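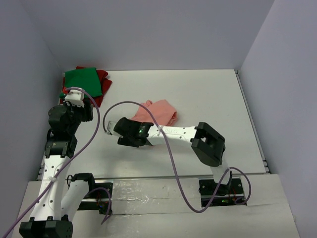
Segunda parte: doblar trapos es de valientes

Retomo el diario de los brazos donde lo dejé en febrero, cuando todavía creía que lo difícil iba a ser atornillar. Atornillar fue una tarde. Lo demás lleva nueve meses y 127 mensajes en el grupo del taller, la mitad de Hüsnü preguntando quién le ha cogido la llave Allen.

El proyecto se llama Ledix porque Assunta ganó el sorteo del nombre. Dos brazos, una mesa blanca, paredes lisas alrededor y tres paños: uno verde, uno rojo y uno rosa. El objetivo es que el rosa acabe doblado encima de los otros. Mi abuela lo hacía sin mirar, hablando por teléfono y con una cazuela al fuego.

Cosas que he aprendido este otoño:

Los cables morados necesitan más holgura de la que uno cree. Los primeros los corté justos, por elegancia, y el codo derecho los arrancó en el segundo giro.

El plástico transparente del panel delantero se arruga y brilla como un bocadillo envuelto. Benedikt quiere quitarlo. Yo lo pegué, así que se queda.

La tela no tiene esquinas. Tiene opiniones - y cambian cada vez que la sueltas.

Llevo gastados 900 euros, sin contar el café. El próximo día, calibración de la pinza derecha, si aparece la llave.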